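9 May 2025

Buttercream again, third batch this week. I swapped in the Riltard shortening and beat it 3 minutes longer than the last lot, and it's smoother but way too soft for roses – the petals slumped before I got the second row on. Shells were fine, though! I'll try two more spoonfuls of sugar before I blame the shortening.
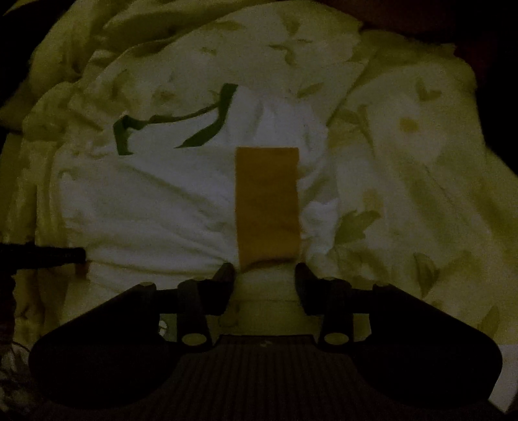

Da-eun Kwon thinks the sugar won't help and I should chill the filled bag for ten minutes between flowers, same as she did for the Eline order (57 roses, all standing). Okay, chilling first then, sugar second.

Still to do: soak the small star tips, find the missing coupler, ask Muammer Sönmez if he wants the leftover pink for his cupcakes.

Dhillon Cake Workshop – bench notes, room 202 | Back to top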